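Heat Pump Water Heaters: Read the Label Twice

Every fall the mail fills up with offers to swap out an old water heater, and this October the loudest one around Bastville is for the Wandberg heat pump model. The flyer says it will cut the water heating part of your electric bill by 60 percent. A few members asked whether we think that number is real. My answer is that it might be, for somebody, in a house that may not look much like yours.

Start with the comparison. The small print on the back of the flyer sets the Wandberg against a plain electric tank using 3232 kilowatt-hours a year. If you have a big family and long showers, fine. Two people who run the dishwasher every third night won't come near that. I pulled my own numbers from the plug-in meter I left on our old tank for a full year and got 1558. Take 60 percent off that and you still save something, but the payback stretches out so far that I'd want to know how long the compressor lasts. The warranty covers the tank for longer than it covers the compressor, and I find that telling.

Then there is where you put the thing. A heat pump water heater pulls heat out of the air around it. In a warm garage that's close to free. In a closed utility closet it chills its own air, slows down, and switches over to the regular heating elements, at which point you own a very expensive plain tank. The salesman at the Flanik showroom told me a louvered door would take care of this. Maybe so. He could not tell me how big the louvers had to be, and he didn't offer to look it up.
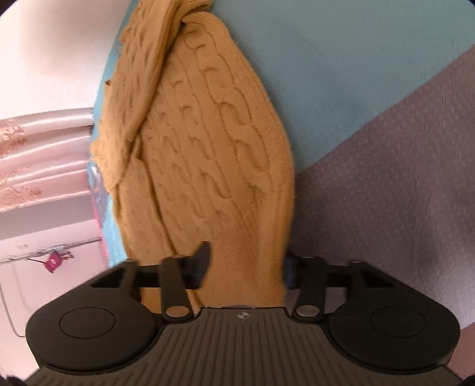

HOME ENERGY

People who heat with a wood stove or a gas furnace should also think about whose heat the unit is taking. If it sits inside the heated part of the house, some of what it saves on the water heating line gets paid back on the space heating line all winter. In summer it works in your favor, and you get a bit of free cooling and drying. The flyer mentions the summer part.

Noise is the other complaint I hear. The Żak unit, which a neighbor put in two years ago, hums through the bedroom wall from late afternoon until after supper. You can set a timer so it runs at midday, and if you have panels on the roof you should do that anyway. But the timer on the Żak forgets its settings after a power failure, and out here that means resetting it several times a winter.

I'm not against these heaters. I may well buy one when our tank goes. What I don't trust is a single percentage printed in large type with no mention of the house it came from. Before you sign, measure what you use now, even if it's only for a month. Measure the closet too, and ask for the smallest air space allowed, in cubic feet, in writing. Ask what happens to the savings if the unit is left in hybrid mode, the way it comes from the factory. And get the rebate terms from the utility itself - the flyer's "up to" is doing a lot of work.

If you already have one running and have kept a meter on it, send in your figures, good or bad. I'll print them in the next issue along with the tank size and where it's installed.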